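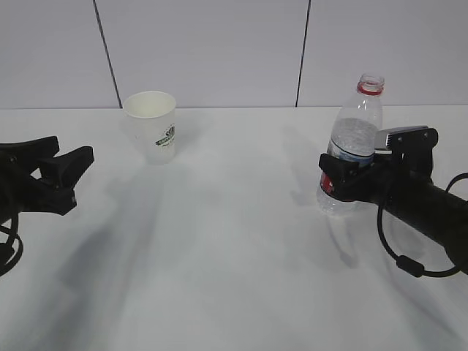

Game Narrative, Unit 4: Telling a Story in Turns

Hi all – these are my notes from the lecture, tidied up a bit. Salamatu Etim asked for them in one place, so blame her for the length!

Turn-based RPGs have a pacing problem. Every fight stops the plot cold, and if your player runs into 11 fights between two story beats, they've forgotten why they were walking to the castle in the first place. I played Sallent over the break (all of it, help) and I love it, but the middle stretch is exactly this.

What I'd like you to look at is where the game lets you breathe. Towns, camps, a quick chat at the inn. Those quiet bits carry most of the character work. 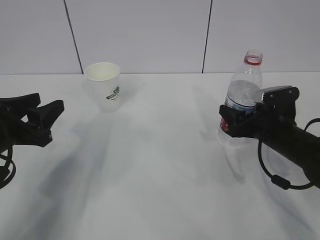
Narrator or no narrator?

Limedine uses one voice for everybody, like a game master at a table. It's cheap, it's cozy, and it means the writer can skip over boring travel in a single line. The catch is that villains sound like shopkeepers. Kauko Turunen argued in class that this is charming, and I half agree with him. 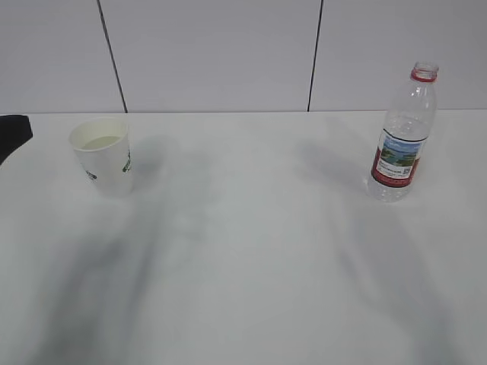 Cup and bottle on a white table

Now, script size. My own draft for Cliruvton had 770 lines of dialogue and I cut it to 323. It hurt! But players tap through text fast, and anything that only repeats what the battle screen told them can go. 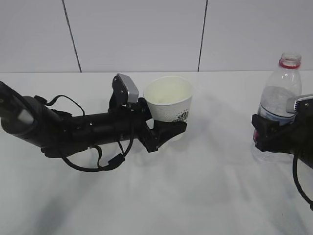 When you cut, read the lines out loud first. If you run out of breath, so will the player. Then check that each party member still sounds like themselves with the name tag covered up.

For next time: bring one town conversation, 11 lines at most, and swap with a partner. Ivan and Sioned, you're going first.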